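Projekte > Renness > Galerie > Der Fehler mit dem Greifer

21. Mai 2019, von der Redaktion Stenham
Lesezeit: 3 Minuten

Eigentlich wollten wir im April nur ein paar schöne Läufe aus der Simulation sammeln, und dann blieb uns Renness (so heißt bei uns der Steuerungsteil, an dem wir alle sehr hängen) im Durchlauf 787 einfach stehen: Griff nicht freigegeben, Sicherheitsstopp, Ende.

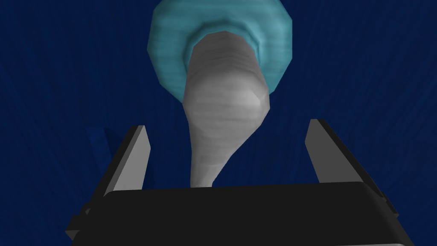
Wir haben zuerst brav die Kraftgrenzen verdächtigt und damit, ach je, zwei Abende verbracht. Schuld war ein Vorzeichen in der Umrechnung vom Handgelenk zur Basis, das sich beim letzten Umbau eingeschlichen hatte!

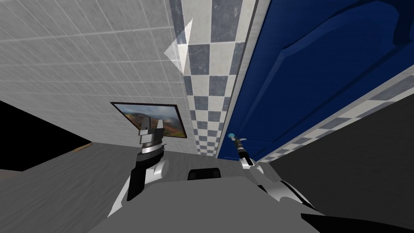

Bild: Simulation Ciltesik / Projekt Renness

Beide Arme sind im simulierten Bad oben, links der Parallelgreifer, rechts das schlanke schwarze Werkzeug mit der hellblauen Spitze. Im Protokoll steht an der Stelle Meldung 3874, die wir inzwischen im Schlaf aufsagen können.

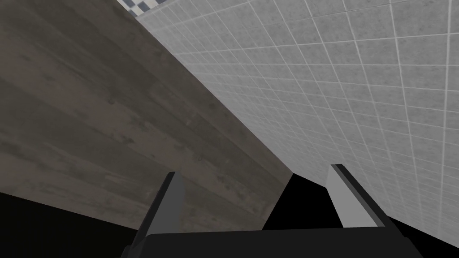 Offene Finger, nichts dazwischen: Blick am Greifer entlang auf Holz und Fliesen.

Die Korrektur liegt im Zweig Selvanayagam, und wer noch mit dem alten Stand rechnet, möge bitte vor dem nächsten Lauf umsteigen. Die Grenzwerte für den Stopp bleiben vorerst, wie sie sind.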